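제로마 생활관 공용주방 안내 (1/8)
안녕하십니까. 생활관 운영팀입니다. 11월부터 적용되는 공용주방 전자레인지 이용 기준을 순서대로 안내드립니다. 대상은 브레넬동과 마쓰다동 입주자 전원입니다.

(2/8)
음식물은 반드시 전자레인지 사용이 가능한 그릇에 담아 주시기 바랍니다. 금속 테두리가 있는 접시, 알루미늄 포일, 밀폐된 용기는 사용하실 수 없습니다. 재질을 확인하기 어려운 그릇은 주방에 비치된 흰 접시로 바꾸어 담아 주십시오.

(3/8)
해산물과 육류는 접시를 따로 사용해 주십시오. 한 접시에 함께 담으면 두께와 수분의 차이로 한쪽만 과하게 익는 경우가 있습니다. 날고기를 담았던 접시는 세척 전에 다른 음식에 사용하지 않도록 각별히 유의해 주시기 바랍니다.

(4/8)
냉동 식품의 해동은 한 번에 5분을 넘기지 않도록 설정해 주십시오. 시간이 더 필요한 경우에는 문을 열어 상태를 확인하고 음식을 뒤집은 다음 다시 작동하시면 됩니다. 해동이 끝난 육류와 해산물은 실온에 두지 마시고 곧바로 조리해 주십시오. 다시 냉동하는 것은 삼가 주십시오.

(5/8)
가열 중에는 자리를 비우지 않는 것을 원칙으로 합니다. 국물이 있는 음식은 전용 덮개를 씌우되 김이 빠질 틈을 남겨 주십시오. 작동이 끝나면 용기가 뜨거울 수 있으므로 주방 장갑을 착용하고 꺼내 주시기 바랍니다. 회전 접시는 임의로 분리하여 다른 용도로 사용하실 수 없습니다.

(6/8)
이용 후에는 내부에 튄 음식물을 젖은 행주로 닦고, 문을 잠시 열어 습기를 제거한 뒤 닫아 주십시오. 세제를 내부에 직접 분사하는 행위는 금지됩니다. 본체 윗면의 안내 라벨은 떼어 내지 마시고, 오염된 경우 마른 천으로만 닦아 주십시오.

(7/8)
식재료 보관함은 매주 수요일에 정리합니다. 이름표가 없는 품목과 소비기한이 지난 품목은 별도 통보 없이 폐기되오니, 보관 전에 호실과 날짜를 기재해 주시기 바랍니다. 개봉한 식품은 보관함이 아닌 냉장고에 넣어 주십시오. 음료병은 뚜껑을 닫아 세워서 보관하시고, 전자레인지 뒤편의 통풍구를 막지 않도록 해 주십시오.

(8/8)
기기에서 불꽃이나 타는 냄새가 발생하면 문을 열지 말고 즉시 작동을 중지한 다음 전원 플러그를 분리해 주십시오. 이후 브레넬동 101호 운영팀으로 신고해 주시면 점검을 진행하겠습니다. 점검이 끝날 때까지 해당 기기의 사용은 제한됩니다.

(추가)
일부 입주자께서 문의하신 조리대 이용 시간에 대해서도 답변드립니다. 저녁 시간대에는 한 분이 기기 2대를 동시에 사용하실 수 없으며, 대기하시는 분이 있을 경우 조리를 마친 접시와 재료를 바로 옮겨 주시기 바랍니다. 개인 조명과 소형 가전을 주방에 두고자 하시는 분은 사전에 운영팀의 확인을 받으셔야 합니다. 확인을 받은 물품도 조리 중인 기기와 간격을 두고 배치해 주십시오. 후쿠브함동의 세부 기준은 배선 점검을 마친 뒤 같은 계정에서 공지하겠습니다.

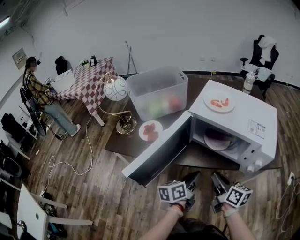 그때까지 후쿠브함동 입주자께서는 마쓰다동 공용주방을 이용하실 수 있으며, 출입 카드는 기존에 발급받으신 것을 그대로 사용하시면 됩니다.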